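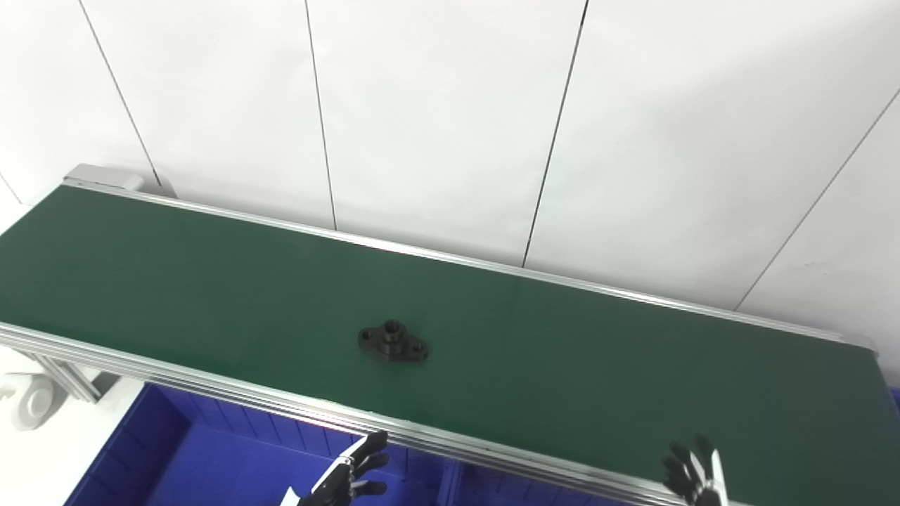

A flanged part on the green belt at the Skellside sorting cell.

Soldale has put off its decision on buying more robot sorting cells until March, after the costs of running the first one came in higher than the budget allowed for.

The parts maker had pencilled in 6 more cells for its Skellside works. Managers now want to order two, see how they get on, and come back to the rest in the new financial year. Staff were told at a briefing on 28th August.

The sticking point is not the robot. It's everything round it — belts, bins, spare fingers, cable, floor space. The spares list alone runs to 126 lines, and the first draft of the budget had left most of them out.

Peixoto, the firm supplying the cells, has quoted £2,773 a month for each one on a lease, servicing included. Buying outright works out cheaper after six years, Soldale's planning note says, but only if the hands last. It gives no figure for that. Peixoto has been asked for one.

The work itself is simple enough. Black machined parts come along a green belt, the robot picks them off and they go in blue bins underneath. Two hands, one belt. Soldale wants to know if a cell can be shared between two lines, which would bring the bill down a fair bit.

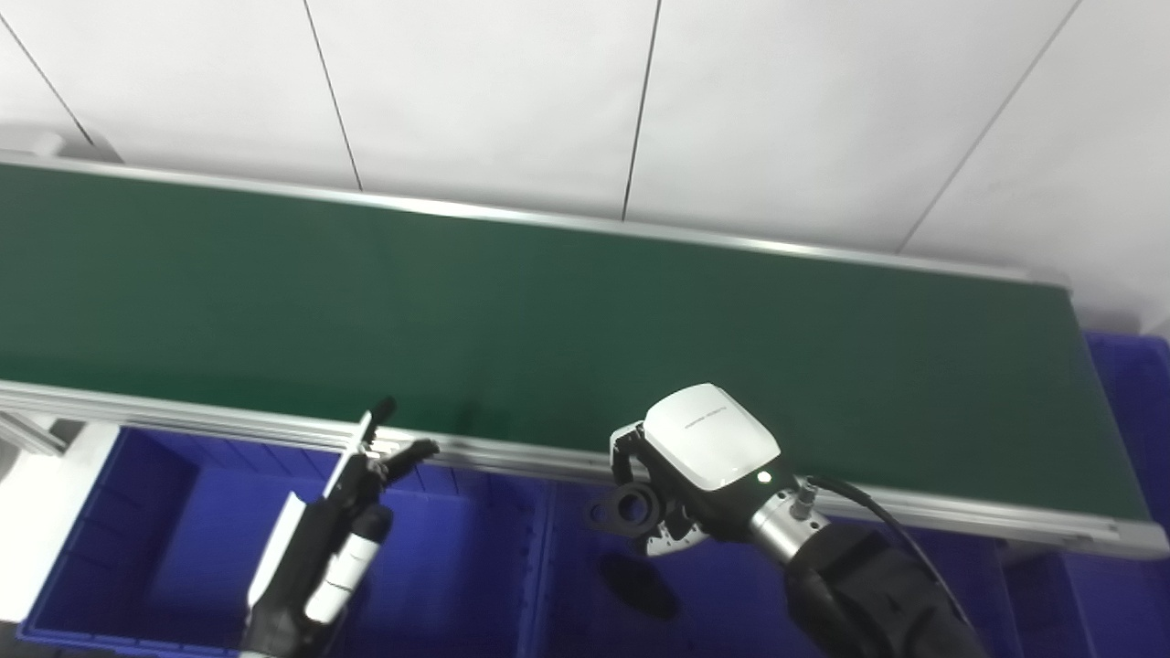 The right gripper holds a part out over the middle bin.

Wolturley, the company's other site, had been due to get the second cell before Christmas. That is now on hold, and the space set aside for it will go back to racking for the time being. Fitters there have been asked to leave the power and air in place.

A cheaper option is also being costed: keep the existing bins and rails, and buy only the arms new. The note puts no price on it yet but says the frames are a standard size and "could be got localy". Delivery is quoted at 14 weeks either way.

No jobs are affected, the company said. Training for the two new cells, if they are signed off, would be at Skellside — dates to folow.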